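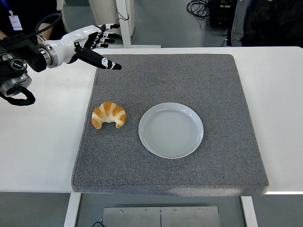 3.2 Table surface and serving items

The choice of the surface took more time than we expected. In the first version of the study the items were put directly on the bare table top. Two problems appeared already on the first Sunday. Light plates moved when they were touched at the rim, so the distance between the food and the plate was no longer the one we had set. Also, the contact of a plate with the hard top made a sharp sound, and several participants told us that they became more careful after hearing it. Both effects are of interest in themselves, but they are not the subject of this paper.

We therefore compared seven coverings: two cotton cloths, a cork sheet, a silicone baking mat, a thin foam sheet, a paper placemat and a thick felt mat. The cotton cloths formed folds, and the edge of the plate was sometimes caught in them. The cork sheet left crumbs of its own, which could not be separated from the crumbs of the food in the later count. The silicone mat held the plate very well, but it held it too well, and sliding became nearly impossible. The felt mat gave the best compromise, and all sessions reported in Section 4 were made with it.

The basic layout is shown in Figure 2. One croissant lies on the gray felt mat and one empty round plate stands to the right of it, with a short gap of felt between the two. The tips of the croissant point toward the front of the mat. We kept this orientation in the basic layout and changed it only in the turned layout, where the tips point to the back.

Figure 2. Basic layout, with croissant and empty plate on the felt mat.

The croissant was selected from the Kerano set after a short trial with other bakery shapes. A round bun has no clear direction, and a baguette piece can be taken at almost any point along its length. The crescent is different in this respect. It has a thick middle part and two thinner ends, and the place where it is held decides how it will lie on the plate afterwards. In the pilot, the middle part was preferred in most cases, but the ends were chosen more often when the plate was near. We come back to this point in Section 5.

The plate is of the shallow type. We also considered the deep plate of the same set, but its higher rim made the final position depend strongly on the height of release. With the shallow rim, an item which is put down partly on the edge stays visible as an error and can be scored without discussion.

Between sessions the mat was brushed in one direction and turned by a quarter. After more than 500 placements the fibers in the central area had become flatter, and Saranya Kaimal noticed that the plate moved more easily there. The mat was then replaced by a new one of the same type. The placements made on the older mat were kept in the data, but they are marked, and the analysis in Section 4.3 was done both with and without them. The scoring was shared by Mio Takagi and Kaj Bech, who worked separately and compared their sheets at the end of June.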